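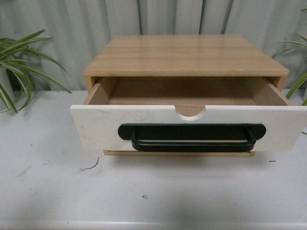
Dwayne Quintanilla
Workshop writer

The drawer unit at Prirkov is small enough to carry under one arm. It is a plain wooden box with a white front and a black handle, and the robot that opens and shuts it is looked after by a technician called Guletti, who has run the cell for two years.

"People ask about the arm first," she says. "Most of my week goes on the table."

The drawer is the fixed point everything else is set from. Each morning she puts it on its marks, pulls it partway out by hand and checks that it runs square. Then she shuts it and lets the arm try at a quarter of its normal speed, ten pulls, before she does anything else. The cell is called Jugah, after the job number on the original order, which somebody misread.

I asked what goes wrong most often. "The grip on the handle. It's a bar with a gap behind it, and one finger has to go into that gap. If the unit has crept back a few millimetres, the finger lands on the bar and pushes. Then the whole box slides and you're chasing it."

Her fix is dull, she says. She wipes the feet of the unit and the tabletop under them, puts it back on the marks and runs the handle position again. If the arm still misses she looks at the finger pads. They are rubber and they go shiny. She changes them every 1000 pulls and writes the count in a notebook that hangs on the side of the controller. The last set came off early, at 88, when one corner lifted.

"That was my fault - I hadn't let the glue go off."

The front also has a half-round notch in its top edge, and there is a second program that uses it in place of the handle. Guletti doesn't like it much. The approach is from above, the clearance is tight, and the white face picks up smudges. She cleans it with a damp cloth on Fridays and leaves the marks that won't shift.

The wrist camera is recalibrated every month, and again after any knock. In July the arm stopped dead halfway through a pull and she spent two days on the software before finding a cable tie rubbing on the joint four encoder lead. The log had the fault down as code 1565. "Which the manual says is a door switch. We haven't got a door."

She now checks the leads with the power off and the arm folded, working from the base up. A spare lead, made up by Huno, stays in the cupboard with the pads.

The next job is the drawer itself. It has begun to stick slightly on the return stroke and she plans to rub candle wax along the runners before changing any of the force settings. After that she will run the ten slow pulls again and start a new page in the notebook.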